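# Station Inspection Checklist: Two-Arm Peg and Board Work

Lernalport Assembly, Usbridge site
Review period: May
Form 2598

**Before the shift**

- [x] Stop buttons tested at both ends of the station
- [x] Floor marking intact
- [ ] Cables secured away from the work surface. *Comment: one to be clipped back; refer to maintenance.*
- [x] Parts count signed by the outgoing operator

**Staffing and duties**

Operators formerly placed pegs by hand for the full shift. Under the present arrangement, one operator oversees 2 stations, clears faults and records rejected parts. Wrist complaints have declined. Several operators report that watching the station is more tiring than the former work, and the rest schedule has been changed to a break every 55 minutes.
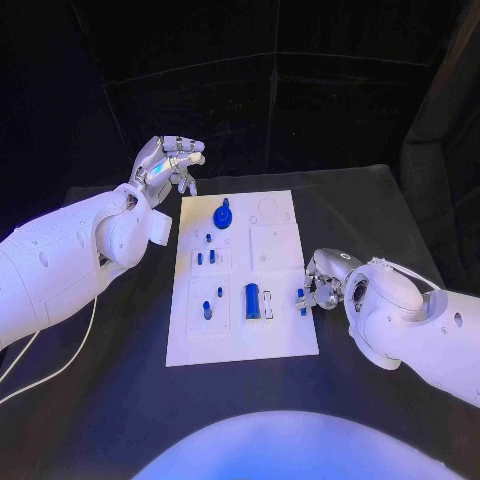

Training for the new duties remains uneven. Staff who transferred from the Sterkeck line received the full course; those hired afterward received only the short version and may not restart a station alone.

- [x] Restart permissions posted
- [ ] Short-course staff scheduled for full training. *Comment: overdue.*
- [x] Fault log legible and current
- [ ] Noise reading taken. *Comment: meter out for repair.*

**Action required**

Supervisors shall submit a revised training schedule within about two weeks. Open items carry over to the next inspection.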